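Starting a Small Business, Unit 4: Who Pays, and When

Last unit we priced the product. Now we find out why a business with a full order book can still miss payroll.

Our running case is Guvo, a two-partner firm that supplies meeting rooms. Its biggest client, Flusance, pays in 60 days. Its own supplier, Biresari, wants the money in 20. Guvo is a small bank that also delivers furniture.

Terms to know: receivables, payables, cash gap. The gap is the days you wait minus the days you're allowed. Work it out for Guvo before reading on.

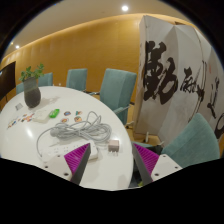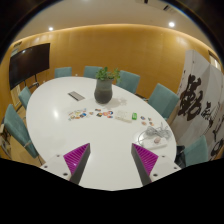

Ways to shrink the gap, cheapest first:
Invoice on the day of delivery. Guvo was waiting for the end of the month, out of politeness.
Ask for a deposit. Guvo now takes 33 percent up front - the client grumbled and paid.
Ask the supplier for longer terms.
Borrow. Read the fee page twice.

For next session: read the Wattimena case and draw its cash calendar through August. Pencil is fine. Spreadsheets are fine too, if you can explain your own formulas.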